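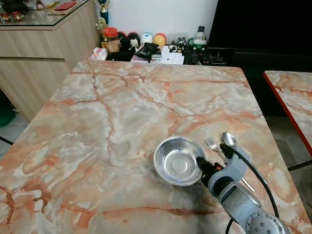 Canteen hand wanted, part-time, Sternthorpe

3 October 2025 | Posted by Jacqueline Coste
14 shares | 3 comments

The Lebrun canteen is looking for someone to lay tables, clear them, and lay them again. The post is 54 hours a month, lunchtimes only, starting in January.

You will be responsible for steel bowls, forks and spoons, and for the marble-patterned tables they go on. The pattern has orange veins in it. It was chosen before my time and hides tomato soup very well, so please wipe the whole top whether or not you can see anything on it.

A place setting at Lebrun is a bowl, a fork and a spoon. We do not fold napkins into swans. Raphaël Marchal did once, for a retirement, and was asked about it for months.

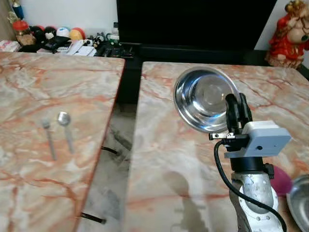

Page last changed by N. Cao: hours corrected, swans left in.

We would like somebody who can:

- carry a stack of bowls past people who are talking with their hands
- put forks back with the forks
- push the tables together when a big group books, and pull them apart again when it fails to turn up
- stay civil when told that the soup was better last year

Experience is welcome. Strong views on cutlery are tolerated up to a point, and Finn Tiedemann, who runs the kitchen, has already reached it.

Lunch is included on working days. It will be soup more often than you expect.

To apply, write half a page to Jacqueline Coste at the Lebrun office, saying when you can start and which lunchtimes you can't do. No CV needed. Those we like the sound of will be asked in to lay a table and eat at it.

© Lebrun Canteen, Sternthorpe | Contact | Back to top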